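Moura Suture Pad Set: README

Contents

1. What is in the set
2. Folder layout
3. The stitch
4. Pictures
5. Labels
6. Known problems
7. Use and licence

1. What is in the set

Moura is a set of suturing practice recordings on tissue pads, put together at the Billska skills lab for people who study how wounds are closed. It covers one stitch only, the simple interrupted suture, on short, shallow incisions. There are 70 recordings. Each one has close views of the wound and a label file listing the stages of each stitch.

Running sutures, mattress sutures and anything deeper than the surface layer are in a separate set, Varkel, which has its own README. The two sets use the same label names, so they can be loaded together.

2. Folder layout

recordings/ one folder per recording, numbered from 001
labels/ one CSV per recording, same number
stills/ single pictures, exported at full size
notes/ free-text remarks from the labellers
CHANGES.txt

Folder names carry no information apart from the number. Recordings were shuffled before numbering, so neighbouring numbers are not neighbouring sessions.

3. The stitch

Each stitch is placed across the incision, tied, and trimmed before the next one is started. Tail length was not controlled. Some tails were left long and lie across the pad, which matters if you are trying to follow the thread by colour. Spacing between stitches was left to the operator as well.

A stitch counts as complete once it is tied. Trimming is labelled as its own stage.

4. Pictures
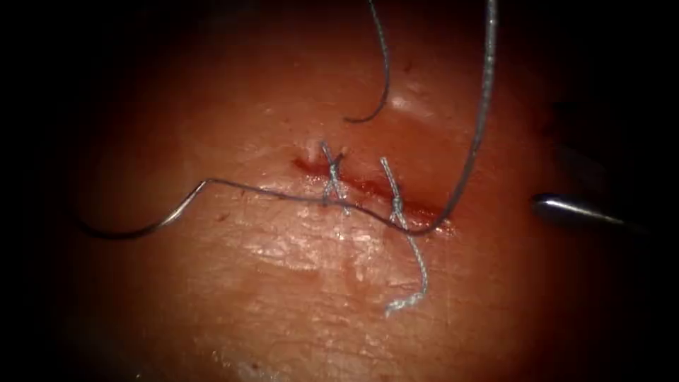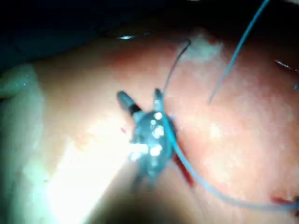 Stills from Moura. First: two tied interrupted sutures across the incision. Second: curved needle held over the tissue, with light blue suture.

5. Labels

Every CSV has 4 columns: start, end, stage, stitch. Times are in seconds from the start of the recording. Stitch is a whole number beginning at 1. Stage takes one of 8 values:

grasp_needle
position
drive
pull_through
wrap
tighten
trim
idle

Stages do not overlap. If the needle is dropped or let go partway through, the current stage ends and idle begins, even if the pause is very short. Re-grasping is always labelled grasp_needle.

Each file was labelled by 2 people working separately. Where they disagreed on a stage, the file was looked at again and a single version was kept. The earlier versions are not included.

6. Known problems

Wet-looking surfaces throw strong highlights. Thread edges and needle tips can be hard to make out where the glare is worst, and automatic colour correction tends to make it worse.

The boundary between position and drive is the least reliable label. Please don't use it for fine timing work.

Loose thread tails have been mistaken for the working thread by at least one tracker we tried. The notes folder lists the recordings where this came up.

Labels for trim are missing in a handful of files where the recording was stopped early. Those rows were left out, not filled in.

7. Use and licence

Free for teaching and research. Credit it as "Moura Suture Pad Set, Billska". Do not use the labels to grade trainees; they record stages and say nothing about the quality of a stitch.

Corrections to the labels are welcome. Send the recording number, the row and the change you would make. Fixes are gathered up and released each February, with a line for each one in CHANGES.txt.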